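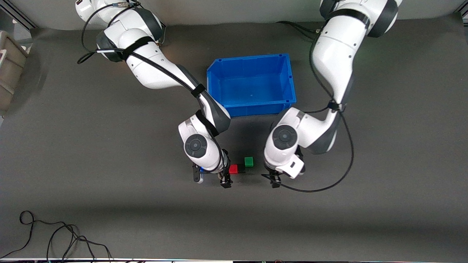
第2章 设备选型、预算与采购准备

2.1 适用范围

本章适用于计划新建或扩建双臂桌面操作工位的单位，内容包括需求确认、设备清单、预算编制、场地准备和到货验收。机械安装与通电步骤见第3章，软件配置见第4章。

本章以Kombo双臂工位套件为对象。从Jondar单臂工位升级的用户，应先阅读2.7节，再填写采购申请表。

修订日期：2018年1月11日

2.2 采购前的需求确认

提交采购申请之前，按以下顺序完成确认，结果填入附表A。

1. 列出工位需要完成的全部操作任务。每项任务单独成行，写明被操作物体的名称、外形尺寸、质量和表面材质。

2. 标出必须双臂配合的任务。如果全部任务均可由单臂完成，应重新评估是否需要采购双臂配置。

3. 确定夹取物体的最大宽度和最小宽度。平行夹爪的行程应覆盖最大宽度，并留有张开余量。

4. 确定料箱、托盘等容器的外形尺寸和内壁高度。内壁较高时，夹爪连同腕部模块需要伸入箱内，应按腕部最大外廓核对开口尺寸。

5. 确定腕部是否安装相机。安装相机后，腕部外廓增大，末端可用负载相应减小，两项数据均须重新核算。

6. 由使用部门和设备管理部门共同签署附表A。

注意：需求未确认前不得向供应商索取正式报价。报价单自签发之日起计算有效期，过期后须重新询价。

2.3 标准配置与选配件

标准配置包括：
机械臂，2台
平行夹爪，2只
控制器及电源
急停装置
外部线缆及扎带
安装支架

下列物品不包含在标准配置内，须单独列入预算：
桌面及桌架
腕部相机
固定机位相机及安装型材
料箱、方块等练习用物体
备用指片
控制计算机

说明：练习用物体金额较小，容易在预算中遗漏。建议选用边缘平直、颜色饱和的小方块，并至少准备两种颜色，便于在腕部相机画面中与灰色台面区分。
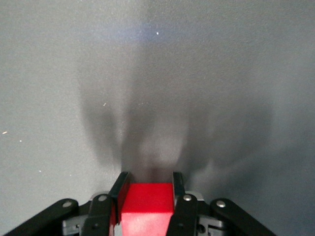 图2-1 腕部相机视角：两指夹持红色方块

2.4 腕部相机的选型要点

1. 核对视野范围。画面中应能同时看到两侧指尖和指尖前方的台面。指尖不在画面内的安装方案不予采用。

2. 核对最近对焦距离。夹爪接近台面时，物体与镜头的距离很短，定焦镜头应以该工作距离为准选型。

3. 核对照明条件。夹爪会在台面上投下阴影，工位上方只有一处光源时，阴影集中在指尖附近。预算中应列入可调光源，安装位置在现场试验后确定。

4. 选择哑光台面。高反光台面会在画面中形成亮斑，影响识别。

5. 核对线缆。相机线缆应满足反复弯折的要求，长度按机械臂完全伸展时的走线路径测量，并为腕部旋转预留弧段。

注意：不得以机械臂收拢姿态测量线缆长度。按收拢姿态订购的线缆在伸展时会受拉，可能损坏接头。

2.5 场地与台面准备

1. 两台机械臂安装在工位同一侧，工作区域设在两臂之间及前方。订购台面前，应按臂展图核对两臂的重叠区域。

2. 台面选用平整的深灰色或灰色板材，不带花纹。

3. 台面承重按静载荷与动载荷之和计算。单台机械臂的底座反力见技术数据表。

4. 工位周围预留检修通道，通道内不得存放料箱和包装物。

5. 为控制器和计算机配备独立供电回路。该项费用由基建预算列支，不计入设备费。

6. 线缆沿臂体敷设，用扎带分段固定，关节处留出活动余量。台面上的余线应在首次运行前收整，并移出机械臂运动范围。

警告：运动范围内的散放线缆可能被夹爪或肘部勾挂。线缆整理完成前，不得启动自动运行。

2.6 预算编制

预算按设备费、附件费、安装调试费、培训费和备件费五项分别填写，不得合并为一项总价。

1. 设备费按Zolside当期报价单填写，注明报价单编号和币种。

2. 附件费按2.3节的选配件逐项填写。自行采购的物品应注明来源。

3. 安装调试费按人日计算。标准配置的安装调试为3个人日，不含路途时间。场地未按2.5节准备完毕而造成的等待时间另行计费。

4. 培训费按人数填写。操作人员和维护人员的课程不同，应分开列出。

5. 备件费按年度编制。指片、扎带和腕部线缆属于易耗件，应首年即列入，不应等到质保期满后再申请。

说明：指片的消耗与夹持力设定、物体材质有关。采购备用指片时，按200片为一个包装单位订货，不拆包供应。多个工位可合并订货。

2.7 从Jondar单臂工位升级

1. 记录现有控制器的硬件版本。硬件版本号低于478的控制器不支持双臂同步，须列入更换清单。

2. 检查现有夹爪的法兰接口。接口一致的夹爪可以继续使用，但左右两侧应使用同一型号，以免行程和夹持力不一致。

3. 检查现有台面宽度。宽度不足时应更换整块台面，不得采用拼接方式加宽。

4. 旧控制器的残值由设备管理部门评估，不得在申请表中直接冲减设备费。

2.8 交货周期与下单

1. 订单由Lurketon仓库统一发货。标准配置与选配件可能分批到达，应在合同中写明各批次的内容。

2. 计划在10月投入使用的工位，应为场地施工和验收留出时间，不得以交货日期作为启用日期。

3. 下单前再次核对供电制式、插头形式和线缆长度。这三项在发货后变更的，费用由订货方承担。

2.9 到货验收

1. 检查外包装有无破损、受潮和倾倒痕迹。发现异常时先拍照，再开箱。

2. 对照装箱单清点。机械臂序列号应与合同附件一致。

3. 检查夹爪连杆各处螺钉是否齐全、有无松动。紧固力矩见第3章。

4. 手动检查两指是否平行，指面有无划伤和异物。

5. 清洁台面。颗粒和碎屑应在相机标定前清除。

6. 完成安装后，用方块进行夹取与放置试验：将方块放在两臂之间的台面上，分别由左臂和右臂夹取，放入料箱。两臂均须单独通过，再进行双臂试验。

7. 将试验结果填入附表C，由双方签字。附表C是支付尾款的依据。

警告：进行第6步时，人员应位于运动范围之外，急停装置应处于伸手可及的位置。

附表A 需求确认表
附表B 预算明细表
附表C 到货验收与试验记录表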